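The Hornard list is a plain-text catalog of silent comedy shorts and the street corners they were shot on. It started as Elfriede Berchtold's card index and has been kept as a table in this repository ever since.

## What's in it

- `films.csv` - 1,265 shorts, one per row, with title, release year and print source
- `places.csv` - 188 street locations, each with a cross street and what stands there now
- `links.csv` - which film shows which place, and in which reel

A place gets a row only when two fixed things in the shot match a map or a dated street photo. Shop signs don't count, as studios repainted them all the time.

## Columns that confuse people

`certainty` runs from 1 to 9. Anything under 4 is a guess, and you should leave it out if you plan to publish. `year_seen` is the year of release. Filming was often months earlier, so a building that was torn down in September can still turn up in a short dated the next year.

Titles follow the Wallaris print where there is one. The Seleo reissues changed a lot of titles and cut some street scenes, so those names are in `alt_title`.

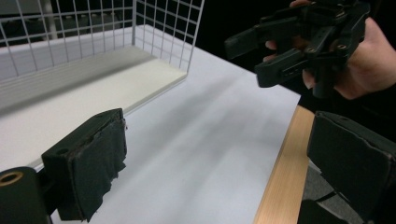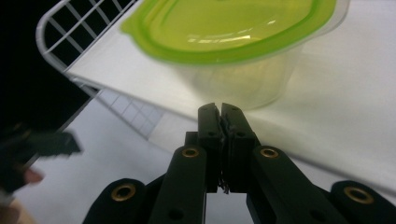
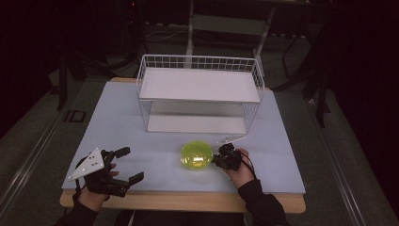 ## Known gaps

Chase scenes are covered well. Rooftop and alley shots are not, mostly for lack of readable background. The Seixas reels have been entered by title only, and nothing from them is in `links.csv` yet.

Some early rows still use the old street numbers. If `renumbered` is blank, check before you go and stand on the corner.

## Corrections

Open an issue with the film title, the reel and a source for the location. Please keep notes under 2,000 characters - the export script drops anything longer without a warning.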